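Accueil Questions Thèmes Membres Aide Connexion

Rechercher une question Rechercher Recherche avancée

Tache mate sur un plateau en marbre blanc après du citron, que faire ?

Maison > Entretien > Pierre naturelle

Bonjour,

J'ai récupéré en mars une table avec un plateau en marbre blanc, 160 cm de long, achetée d'occasion à un couple qui déménageait. Les anciens propriétaires ne savaient plus si la pierre avait été traitée. Le vendeur d'origine serait Cenari, d'après l'étiquette collée dessous, mais je n'ai trouvé aucune notice.

Un demi-citron est resté posé dessus une nuit entière. Le lendemain matin j'avais un rond mat de 5 cm de diamètre. La couleur n'a pas changé, c'est seulement que la pierre ne brille plus à cet endroit. On le sent à peine au doigt, un peu comme du papier.

J'ai déjà essayé :
- eau tiède et savon noir : rien
- bicarbonate en pâte, laissé une heure : rien, ou alors un peu plus mat sur le bord
- un produit Plumon « spécial pierre » acheté en grande surface : ça sent bon, mais la marque est toujours là

Ma belle-mère me dit de passer du vinaigre blanc. J'hésite. Est-ce que ça se rattrape sans faire venir un marbrier ? Et faut-il imperméabiliser avant ou après ?

Merci d'avance
Odile34

3 réponses

Réponse de kjell_kvam (utile pour 121 membres)

Pas de vinaigre. Le vinaigre est un acide, comme le citron, et c'est l'acide qui a fait la marque. Vous auriez une deuxième zone mate, plus grande que la première.

Il faut distinguer deux choses que tout le monde appelle « tache ».

1. La vraie tache : un liquide coloré ou gras est entré dans la pierre. Huile, vin, café. C'est plus foncé, ça se traite avec un cataplasme (terre de Sommières, ou blanc de Meudon pour le gras) qu'on laisse tirer sous un film plastique pendant une journée ou deux.

2. L'attaque acide : le calcaire de surface a été rongé et le poli est parti. Il n'y a rien à enlever, donc aucun nettoyant ne marchera. C'est votre cas.

Pour l'attaque acide, il faut repolir. Sur 5 cm on peut le faire à la main avec une poudre à polir pour marbre (celle à l'oxyde d'étain, ou une poudre toute prête, j'utilise la Zitau). Marche à suivre :

Nettoyez la zone au savon neutre et séchez. Mettez une petite cuillère de poudre sur la marque, quelques gouttes d'eau, jusqu'à obtenir une pâte comme du yaourt. Frottez avec un feutre blanc ou un chiffon de coton plié serré, en petits cercles, en débordant un peu sur la partie brillante. Comptez dix minutes, en remettant de l'eau dès que ça sèche. Rincez, séchez, regardez en lumière rasante. Recommencez si besoin. La deuxième passe est souvent celle qui se voit le plus.

Faites un essai dans un coin avant. Sur un marbre blanc peu veiné comme ceux-ci, la moindre différence de brillance se repère avec une lampe basse :

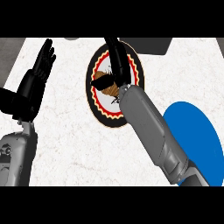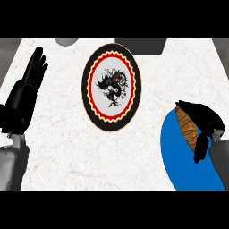

Si après trois passes il reste un halo, c'est que l'attaque est trop profonde pour la poudre seule. Il faut alors descendre aux disques diamantés et remonter tous les grains, et là je laisserais faire un marbrier. Le mien m'a pris 191 euros pour un plateau complet, déplacement compris, mais je l'avais démonté et posé sur tréteaux.

L'hydrofuge se met après, sur pierre bien sèche (attendez 24 heures). Sachez quand même qu'il protège des taches et pas de l'acide. Un marbre traité se marque au citron presque aussi vite qu'un marbre nu, on a juste un peu plus de temps pour essuyer.

Kjell Kvam

Réponse de mamidu12

chez nous on a tjs mis de la cire d'abeille incolore et on n'y pense plus. Ça cache bien. A refaire tous les 2 mois par contre et ça colle un peu l'été

Réponse de tibo_reno

D'accord avec le premier pour le vinaigre. J'ajoute que le bicarbonate en pâte est légèrement abrasif, ça explique peut-être le bord plus mat, donc arrêtez aussi.

Pour la cire : évitez sur du blanc, ça jaunit et il faut décaper ensuite avant de pouvoir repolir. J'y ai passé un week-end sur une cheminée.

J'ai eu de bons résultats avec la pâte Pirzada, plus chère que la poudre mais déjà mouillée, on en met moins partout. Protégez les chants avec du ruban de masquage, la pâte s'incruste dans les petits éclats et après c'est pénible à enlever.

Commentaire de Odile34

Merci à tous. J'ai commandé la poudre, deux passes hier soir. Ça brille à nouveau au centre, il reste un léger cercle quand je me baisse devant la fenêtre. Je refais une passe avant de mettre l'hydrofuge. Pour le séchage, 24 heures même si la pièce est chauffée ?

Commentaire de kjell_kvam

Oui, 24 heures quand même.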